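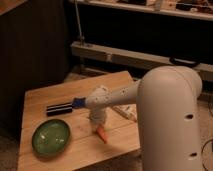

Re: Kargate series – worth going on after book two?

mothwing_reads
I finished The Tandari Key last night (stayed up way too late, oops) and I'm torn. Loved Wiriya sneaking into the signal house, loved the ferry chase, but the twist with her uncle felt like it came out of a different book. My daughter is ten and wants to start book three right now. Does it get scarier?

oldpaperbacks
Book three is the best one! It's 268 pages and we read it in two sittings. The school at Triscombe is a bit creepy but nothing worse than the cellar chapter.

pchowdhury
I'd disagree with that. Chapter 7 had my son sleeping with the hall light on, and he's eleven. Great book, but read it first.
– Piyumi Chowdhury

oldpaperbacks
Fair enough, mine laughed at chapter 7. Kids are all different I guess.

Grendle104
The uncle thing IS set up though. Go back to page 104 of book one, where he already knows the door code. I missed it the first time too.

mothwing_reads
Just checked and you're right, ugh. Still think he gave in too fast at the end. Two pages and he's sorry for everything?

Grendle104
Yeah ok, that part is rushed.

pchowdhury
Does anybody know if book four is still coming in February? Our library has it listed but no copies yet.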